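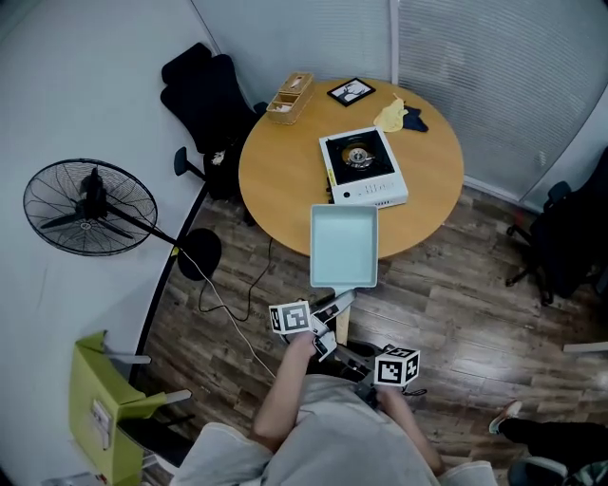 *Attachment 1: portable stove and rectangular pan, round table, second-floor break room.*

**Ticket:** 825
**Opened by:** Gediminas Vasiliauskas, Facilities Services, Idetti
**Date opened:** August 26, 2022
**Category:** Shared kitchen equipment
**Priority:** Normal
**Status:** Closed – follow-up actions assigned

## Summary of report

Staff on the second floor report that the rectangular pan issued with the portable gas stove does not sit level on the burner. When food is placed toward one end, the pan slides in that direction. Two employees also reported that the handle turns slightly in the hand when the pan is lifted. No injury or spill has been reported. The stove itself lights normally and holds a steady flame according to all users who were contacted.

The pan was supplied by Ramanauskas in January as part of the break room order. The stove was already in service at that time and was not included in the same order. The request is to determine whether the fault lies with the stove, the pan, or the table, and to state whether the set may remain in use.

## Log

**Entry 1 – Initial response**

The requester was asked to stop cooking on the set until the inspection was complete. The gas canister was removed and stored in the ventilated cabinet. A notice was posted on the break room door.

**Entry 2 – Table**

The round table was checked with a spirit level in two directions and found to be level. All fasteners under the top were tight. The table was ruled out as a cause.

The inspection did raise a separate concern. The tissue box, the framed picture and the cloths kept on the tabletop stand too close to an open flame. They are to be moved before the stove is next lit. The fan to the left of the table must be switched off during cooking, as a draft can push the flame to one side, and its power cord should be run along the wall and kept out of the walking path.

**Entry 3 – Stove**

The canister compartment was opened and the seal examined. No cracks or residue were found. The stove was placed on a flat reference board and did not rock. The burner was seated correctly. A round pot from the third-floor kitchen was set on the stove and remained stable with 600 milliliters of water in it. The stove was ruled out as a cause.

**Entry 4 – Pan, base**

The pan was placed upside down on the reference board and a straightedge was laid across the base. A slight outward bow was found along the long side. The bow is sufficient to let the pan pivot when weight is placed at either end. This accounts for the first part of the report.

**Entry 5 – Pan, handle**

The handle is held by a single screw. The screw was loose by slightly more than a quarter turn. It was tightened by hand with a standard screwdriver, and the handle no longer moved under load. The requester asked whether the wood had shrunk. This could not be confirmed, and no split was found in the grain.

For reference, the pan should be checked on its side, with the join between handle and pan wall in plain view. A loose screw is difficult to notice while the pan is flat on the stove.

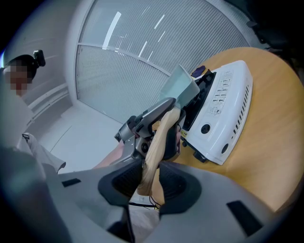
## Resolution

1. The stove is approved for continued use with round cookware having a flat base.
2. The rectangular pan is withdrawn from use on the stove. The handle has been repaired, but the bow in the base cannot be corrected on site.
3. A replacement request has been sent to Ramanauskas under the original order. If the same model is no longer stocked, the Inero flat-base pan is accepted as a substitute. The Uron griddle was considered and declined, as it is wider than the break room sink.
4. A distance of 80 centimeters is to be kept clear of paper and fabric on all sides of the stove while it is lit. Where the tabletop does not allow this, the items are to be removed to the shelf.
5. Handle screws on all shared cookware are to be added to the monthly kitchen check – item 13 on the current form.

## Requester comment

The requester accepted the findings and asked whether the withdrawn pan could be kept as a serving tray. Facilities Services has no objection, provided that it is stored apart from the cookware and labeled accordingly.

## Closing note

The gas canister was returned to the break room after the tabletop had been cleared, and the notice was removed from the door. The ticket may be reopened by reply if the replacement pan shows the same fault.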